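Notenständer rutscht beim Umblättern immer weiter runter - was tun?

Gestellt von Ok-hee Son am 20. Oktober 2025
Kategorie: Musik & Instrumente > Zubehör

Hallo ihr Lieben,

ich spiele seit ein paar Jahren Querflöte (Wiedereinsteigerin, als Kind mal angefangen und dann mit vierzehn hingeschmissen, kennt man ja) und habe seit dem Frühjahr endlich einen festen Platz im Wohnzimmer zum Üben. Dazu habe ich mir gebraucht einen Notenständer von Drikero gekauft, so einen schwereren mit durchgehender Platte, für 20 Euro. Sah super aus, die Verkäuferin war sehr nett, alles prima.

Jetzt das Problem: Die Höhe hält nicht. Ich stelle ihn auf Augenhöhe ein, drehe die Schraube am Mittelrohr fest, lege meine Noten drauf, und nach der zweiten Seite muss ich den Kopf schon leicht senken. Nach einer halben Stunde spiele ich mit krummem Rücken und meine Lehrerin schimpft, weil ich dann natürlich auch keine Luft mehr kriege. Besonders schlimm ist es mit dem dicken Etüdenband, der wiegt ja auch ordentlich was. Mit einem einzelnen Blatt geht es einigermaßen.

Was ich schon probiert habe:
Schraube fester angezogen, erst mit der Hand, dann mit der Zange und einem Lappen dazwischen. Hält einen Tag, dann wieder das Gleiche.
Klebeband ums Innenrohr gewickelt. Ging genau bis zum nächsten Verstellen, dann hatte ich einen klebrigen Wulst im Rohr und schlechte Laune.
Einfach sitzen beim Üben. Mag ich nicht.

Im Dezember spielen wir mit dem Ensemble ein kleines Adventskonzert und ich würde gern meinen eigenen Ständer mitnehmen, die im Gemeindesaal sind nämlich diese dünnen Klappdinger, die beim ersten Husten umfallen. Neu kaufen wollte ich eigentlich nicht, die großen kosten ja gern mal 40 Euro und mehr. Hat jemand eine Idee? Ich bin handwerklich so mittel, eine Bohrmaschine hätte ich da, Angst davor auch.

Liebe Grüße
Ok-hee

2 Antworten

blechbläserin_nord

Huhu Ok-hee,

das hatte ich mit meinem auch, und bei mir lag es am Klemmring. Zwischen Außenrohr und Innenrohr sitzt bei vielen Ständern eine kleine Hülse aus Kunststoff, auf die die Schraube drückt. Wenn die rissig ist oder sich Fett draufgesetzt hat, kannst du schrauben bis du schwarz wirst, da greift nichts mehr. Und mit der Zange machst du es eher schlimmer, die Hülse verformt sich dann und hat danach nur noch an einer Stelle Kontakt. Ich hab das genauso gemacht, also kein Vorwurf!

So bin ich vorgegangen: Schraube ganz rausdrehen, Innenrohr nach oben rausziehen (bei manchen sitzt unten ein Anschlag, dann nicht mit Gewalt). Das Rohr mit Spiritus abreiben, bis der Lappen sauber bleibt. Bei dir müssen vor allem die Klebereste weg, die sind wie Schmierseife, wenn es im Zimmer warm wird. Dann die Hülse anschauen. Ist sie noch ganz, reicht es oft, sie innen ganz leicht mit feinem Schleifpapier anzurauen. Ist sie gerissen, brauchst du eine neue.
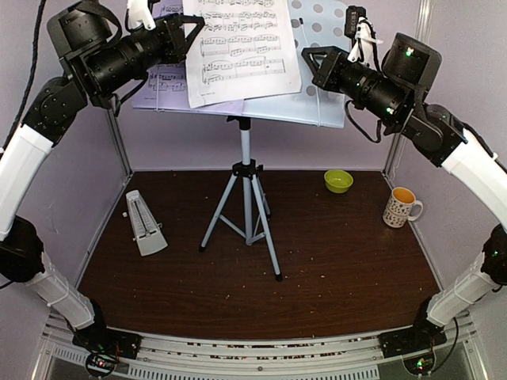
Ausgabe 4, Seite 5

Ersatzhülsen bekommst du manchmal direkt beim Hersteller, einfach mal eine Mail schreiben und den Rohrdurchmesser dazu angeben. Den misst du am besten mit einem Messschieber, mit dem Lineal verschätzt man sich gern und dann passt das Teil um Haaresbreite nicht. Ich hatte meine damals aus dem Restekasten vom Musikladen Sembiring, der Chef hat zwischen alten Klarinettenblättern und einzelnen Gummifüßen rumgekramt und am Ende wollte er nicht mal Geld dafür. Frag ruhig in einem kleinen Laden bei dir in der Nähe, die werfen solche Sachen selten weg.

Und wenn gar nichts hilft: Es gibt Stellringe mit Madenschraube, aus Metall, ein paar Euro im Baumarkt. Den schiebst du aufs Innenrohr, direkt über die Oberkante vom Außenrohr, und ziehst ihn mit dem Inbus an. Dann KANN das Rohr nicht mehr runter, egal was die Klemmung macht. Nachteil ist, dass du zum Verstellen jedes Mal den Inbus brauchst. Wenn aber nur du daran stehst und immer in derselben Höhe spielst, ist das völlig wurscht. Bohren musst du dafür nicht :-)

Achte noch darauf, dass die Platte nicht zu weit nach hinten gekippt ist. Mit einem schweren Band zieht das Gewicht dann schräg am Rohr und es ruckelt sich bei jedem Umblättern ein Stückchen nach unten. Etwas steiler stellen und das Buch mittig auflegen, das hat bei mir schon viel gebracht.

Viel Spaß beim Adventskonzert! Was spielt ihr denn?

kellerbass

Wegschmeißen und einen Wanton kaufen. Hab ich seit Jahren, steht wie eine Eins. Die gebrauchten taugen alle nichts mehr.

Alternativ Tablet. Meins steckt in einer Halterung von Dralell, wiegt fast nichts, und geblättert wird mit dem Fußpedal. Dann ist auch egal wie dick der Etüdenband ist.

Kommentare

Ok-hee Son
Danke euch beiden! @blechbläserin_nord: Ich hab das Rohr gerade rausgezogen und tatsächlich, da steckt so ein graues Hülschen drin und das hat einen Riss, einmal der Länge nach. Klebereste sind auch noch reichlich da, das wird ein schöner Abend mit Spiritus. An den Hersteller schreibe ich, und bis da was kommt, nehme ich so einen Stellring. Wir spielen ein paar alte Adventslieder im vierstimmigen Satz und dann noch was Barockes, bei dem ich hoffe, dass die zweite Flöte laut genug ist.
@kellerbass: Tablet ist mir zu fummelig, ich kritzel so gern mit Bleistift in die Noten. Aber danke!

kellerbass
Kritzeln geht da auch, mit Stift.

blechbläserin_nord
Oh schön, viel Erfolg! Und lüfte beim Spiritus - ich hatte danach Kopfweh bis zum nächsten Morgen.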